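## 4.2 What people did with a presenter who wasn't there

I went into this part of the study expecting complaints. Trarnus, the shopping channel that let us sit in, had swapped its late-evening host for a digital one in July, and the forums I'd been reading were full of people swearing they'd never watch again. So when Teodora Ionescu and I started coding the chat logs (448 comments that mentioned the host in one way or another), I'd already half written the angry paragraph in my head. I had to throw it out.

Most viewers just talked to her. They said hello when they joined, they asked if the blue one ran small, and they told her good night when they left! A few of them had clearly worked out that the replies came from a script and kept going anyway, the way you might thank a cash machine. Teodora wanted to call this "courtesy carryover," and I wasn't sure at first (it sounds like an airline policy), but I haven't come up with anything better, so we use it from now on.

The grumbling we did find was mostly about timing. The host's answers came through Sendside, the chat service the channel already used for customer questions, and there was a gap before each one while her face went on smiling. People hated that smile. One viewer wrote that it was "like waiting for my aunt to find her glasses," and another asked whether she was all right. Hazel Montoya, who coded a share of the comments separately so we could compare, put these under "concern" where I had put them under "complaint," and we went back and forth on it for a good long while. In the end we let a comment sit in both groups, so the groups in our tables overlap and shouldn't be added up.

I should say something about the look of the host too, as reviewers of our earlier draft asked. The channel tried two versions. The first was very polished, with skin and hair done by Brenau, and the second was flatter and more like a cartoon. I liked the first one better, personally. The viewers didn't seem to care much either way, at least in what they typed, and the handful who did say something mostly talked about her jacket. Þórarinn Kragh has argued with me that what people type is a poor guide to what they notice, and he's right, but typed comments are what we had.

Rendering is a related worry. A made-up character standing in a made-up room gets light and shadow from the same place as everything else, and I kept wondering how much of the "she looks real" talk was really about the room. I pick that question up again in Section 5.
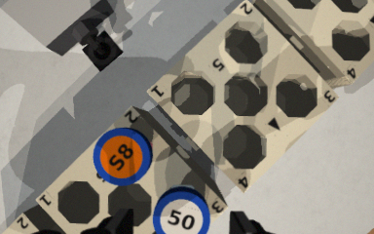

**Figure 2.** A computer-rendered setting with numbered trays.

Back to the good nights, though, because they're the bit I'd most like somebody else to check. We only had one channel and one time slot, and people who shop late in the evening may simply be a friendlier crowd.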